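### 4.2 Hardware budget and what we do in simulation first

The buying plan was drawn up by Munasinghe and Blomqvist in November, after Plullow had asked for one figure for everything. One figure wasn't possible. We split it: arm, hand, spare fingers, mounting. Arm is the big item and the lead time is long, so it goes in first. Fingers are cheap by comparision, about 100 a pair from Kavanagh, and we plan on 4 pairs per year for the Fokatcombe bench.

Simulated grasping comes before any order is placed. Reasons are mostly money. A wrong finger length found on screen costs an afternoon; found after delivery it costs the pair plus the wait. The test objects are awkward on purpose, lumpy outlines, surfaces broken into small stepped planes (Figure 3). 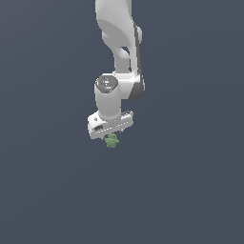
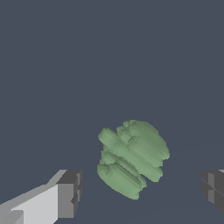 **Figure 3.** Simulated arm with the green test object at the hand (first), and a close view of the object between the two fingers, not touching either (second). Plain background in both.

Finger opening is the number we need from this stage. It decides wether the standard hand will do or the wide one has to be priced, and the wide one adds 3,000 to the total. Blomqvist wants the wide hand budgeted regardless. Munasinghe would hold that money for spares. Left open here, both versions are costed in Table 3.

Not included: floor work at Plullcombe, training days, insurance. Service contract is listed but only for year one, the quote for later years hadn't come in at time of writing. Computing costs sit under the general budget and are not repeated.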